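# Sillau Hand Gripper — recording tool for household and shop-floor chores
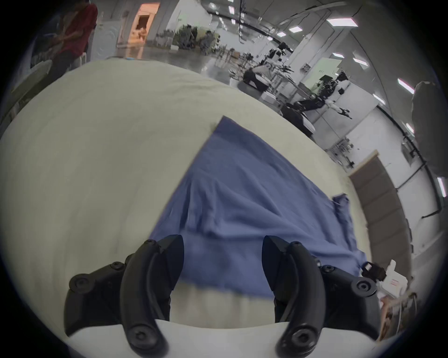 *Sillau with the curved black fingers, at a blue cloth on the work table.*

The Sillau is a gripper that you hold in your own hand. You do a chore with it, the camera on the tool records what the fingers do, and the recording is used later to teach a robot arm the same chore. It is made by Arkix and we sell it in our shop at Dillanport, complete or in parts.

Many customers ask us the same thing before they buy: can a machine fold my laundry yet? We try to answer this fairly on this page, so you know what you are paying for.

## What is in the box

- Sillau hand unit, white housing
- 1 pair of curved fingers, black plastic, with brackets and screws
- Camera with wide lens, mounted
- Data cable, 3 metres
- Hex key and spare screws
- Printed guide (English and French)

Colour of the housing is white only. The fingers are at the moment only in black. A grey set was planned, but it is delayed and we don't have a date for it.

## Specifications

| | |
|---|---|
| Weight, with camera | 600 grams |
| Finger type | Curved, pair, changeable |
| Recording time on one charge | 50 minutes |
| Recommended surface | Flat table, light or medium colour |
| Hand | Left or right |
| Warranty | 1 year, fingers not included |

The weight is a little more than of the older Ospina tool. After a long morning of folding you will feel it in the wrist. We recommend to stop and rest before it becomes sore, and to let two people share the work if you have a big set to record.

## Which chores is it good for?

**Cloth on a table.** Towels, tea towels, cleaning cloths, napkins. The curved fingers can go under an edge and lift it, where straight fingers often push the cloth away and make a new wrinkle. Cloth is difficult for machines for a simple reason: a cup has the same shape each time you see it, and a towel never has. Every crumple is a new problem. For this you need a great number of recordings, and a hand tool is much faster for making them than driving a robot arm by remote control.

**Sorting small parts.** Bolts, plastic caps, packaging. Good, if the parts are not smaller than a pea. For very small screws the curved tips are too thick and you should order the straight set.

**Putting things in boxes.** Good. Robots that learned from this kind of recording can already do it in a workshop with acceptable speed, when the boxes always stand in the same place.

**Wiping.** Possible, but the fingers press only on two points, so the cloth turns. Some customers put a sponge between the fingers and are satisfied.

**Dishes.** We do not recommend it. The hand unit is not protected against water, and wet plates slip.

## So, can the robot do it yet?

For the shop floor, partly yes. Where the work repeats and someone stands near to help when it stops, a robot arm can take over some tasks today. For the home our answer is still no. In our own trials we taught an arm to fold a square towel. If we laid the towel down flat, it folded it properly most times. If we threw it on the table in a heap, it often took hold of two layers together and folded a parcel, and then it was very sure that the job was finished. A child of 5 would do it better, and would also complain more.

We write this because a few shops advertise such tools as if the robot butler comes next July. The Sillau is a tool for people who want to work on the problem — university groups, small automation firms, serious hobbyists. If you only want that your towels are folded, please keep your money.

## Tips for recording cloth

- Start each recording with the cloth in a different position. Turn it, crumple it, let a corner hang over.
- Use a cloth with a colour clearly different from the table.
- Move slower than you do by hand. What feels too slow is usually right.
- Do not help with your other hand, also not a little bit. The arm has no other hand.
- Keep the failed tries in a separate folder. Some training methods can use them.
- Clean the lens before you begin. Lint from new towels sticks to it and we have lost a whole afternoon of recordings this way.

## Care and spare parts

Check the screws of the finger brackets after every day of use. They can become loose from the many small openings and closings, and then the tips do not meet in the centre any more. Tighten by hand with the included key. Please don't use a power driver, the plastic will crack.

The tips wear out first. When the inner side feels smooth like glass, thin cloth will start to slide and it is time for a new pair. Fingers, brackets and cable are always on our shelf. The camera module must be ordered from Arkix and takes longer.

Fingers from the Ospina tool do not fit. The holes look the same, but the distance between them is different, and we can't take back parts that were forced on.

## Ordering

We ship in Canada and to the United States. Pick-up in Dillanport is possible, please write first so that we have the box ready. Unused units can be returned in the original packaging, with all the screws. Schools and universities may pay by invoice.

Page last checked: April 27, 2019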